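Cuaderno del taller – junio, empezado a las nueve y pico de la mañana

Retomo donde lo dejé, que fue en la lista de cosas por ordenar antes de que llegue el pedido de Skidholm. La lista sigue pegada a la puerta del armario y ha crecido, porque Iara le ha ido añadiendo renglones con su lápiz rojo, todos muy razonables y todos larguísimos. Hoy tocaba el rincón de los cilindros y las tapas abombadas, que llevaba esperando desde que cambiamos las mesas de sitio.

Lo primero, para quien lea esto cuando yo no esté delante: los cilindros grises vuelven a su estante tumbados. Sé que de pie ocupan menos y que queda muy bonito verlos formados como bolos, pero el extremo redondeado no es para apoyarlo en ninguna parte y ya tuvimos dos que acabaron en el suelo. Los dos tienen ahora un golpecito cerca de la punta, se nota pasando el pulgar. Los he apartado para pruebas de limpieza, que para eso sirven igual de bien, pobres.

Limpieza. Probé tres maneras, las apunto con calma porque me las van a preguntar.

Con el paño seco de siempre no se va casi nada, y las marcas de dedos se extienden. Queda una especie de velo que a la luz del techo no se ve y que al lado de la ventana salta a la vista enseguida.

Con el paño apenas humedecido en agua y una gota del jabón neutro de Soltani, mucho mejor. Hay que secar enseguida, siempre a lo largo y con el lado limpio del paño, porque si se seca en redondo quedan cercos. Me costó dos piezas darme cuenta, y eso que Nima me lo había dicho la semana anterior mientras tomábamos café y yo asentía con mucha convicción.

Con el limpiador de Sivness, el de la botella alta, salen también las marcas viejas, pero deja la superficie más resbaladiza de lo que me gusta. Para las piezas que hay que levantar y volver a dejar muchas veces yo no lo usaría. Lo guardo en el armario bajo, a la izquierda, con una etiqueta que dice «preguntar antes».

El albarán de Bakwood dice 253 piezas pequeñas y 43 de las grandes. No he abierto todavía las cajas de pequeñas, lo dejo para cuando haya alguien conmigo, porque abrirlas a solas es la manera más segura de acabar con tornillos debajo de la estantería. Las grandes ya están en su zona. Nima calcula que con lo que tenemos de espacio nos caben casi 2,000 de las pequeñas si compramos los cajones estrechos, y a mí me parece una cuenta muy optimista, pero le tengo cariño a su optimismo y le he dicho que traiga el catálogo.

Pasé después a la zona de la ventana. La verdad es que da gusto trabajar ahí por la mañana – la luz entra de lleno y cualquier mota aparece sola, sin tener que andar girando la pieza bajo el flexo como hacíamos en invierno. Propongo que a partir de ahora la última revisión se haga siempre en ese lado. Para medir no, que con tanto brillo en el lomo de la pieza me equivoqué leyendo la regla y tuve que repetir.
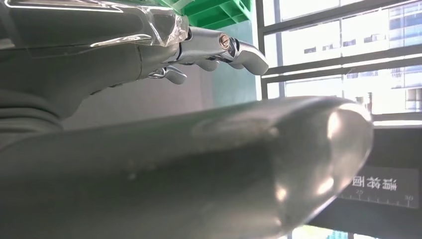
Cilindro gris junto a la ventana, con motitas y alguna marca todavía en la superficie. Al fondo, la caja verde.

Apunte sobre las cajas de plástico verde, ya que sale una: me gustan más que las de cartón para este rincón. Se ve lo que hay por los huecos de la rejilla y se aclaran bajo el grifo. Lo único es que los rebordes pueden rozar las piezas, así que pondría un trozo de fieltro en el fondo. Iara dice que tiene un retal en casa, de unas cortinas que nunca llegó a coser, y que lo trae encantada. Se lo recordaré con cariño y con una nota en su taza.

Queda pendiente:
Cortar el fieltro a medida, dejando un dedo de margen por cada lado.
Devolver a Nima el paño bueno, lavado.
Rehacer la etiqueta del segundo estante, que pone «tubos» y lleva meses confundiendo a todo el mundo.
Preguntar a Skidholm si el pedido viene en palé o en cajas sueltas, y a qué hora.
Mirar si el jabón de Soltani se vende en garrafa, que con la botellita vamos a pasarnos el verano yendo a la tienda.

Cierro a las dos menos cuarto. El paño húmedo está tendido en el respaldo de la silla, por favor que no lo use nadie para la mesa.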